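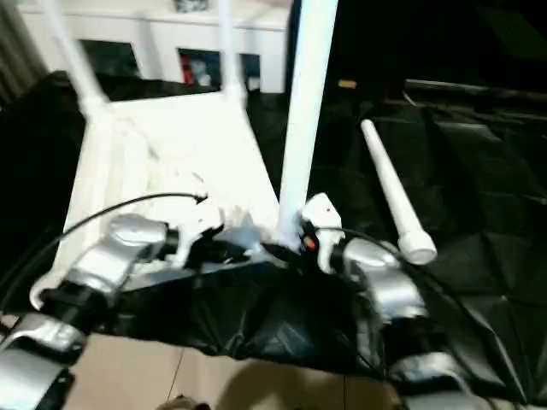 Black fabric between two silver grippers

Dear Jamila,

On 8/27/21, Jamila Akanda wrote:
> Does Sususeo still supply the steel hose clamps? We need 800 for the Dusberg pumps.

Yes, they still supply them, but the minimum order is now 1,249 pieces. I asked if we can share one order with Nestthorpe, and I wait for the answer. Please confirm the band width, the list from April says only "standard".

Best regards,
Katalin Kiss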